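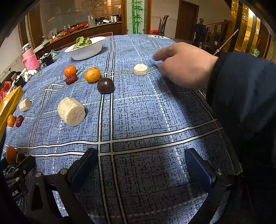 Fruit on a blue tablecloth, with a hand reaching in from the right.

Date labels on produce should go
5 Dec 2020

The Borthorpe grocery chain prints a best-before date on most of its bagged fruit. I think it should stop. A date is useful where spoilage follows a known curve, as with milk. Citrus does not behave that way. Storage temperature and handling before sale matter more, and the label records neither.

In November I went through the 44 produce lines at the Dretotgate store. Only 2 gave a storage temperature. The rest gave a date and a barcode.

Frota, the smaller chain, sells the same fruit with a packing date only. That is a measured fact, and a shopper can work from it - provided the store also says how the fruit was kept. Kollden market prints nothing, and its customers press the fruit with a thumb. I would take either system over the present one.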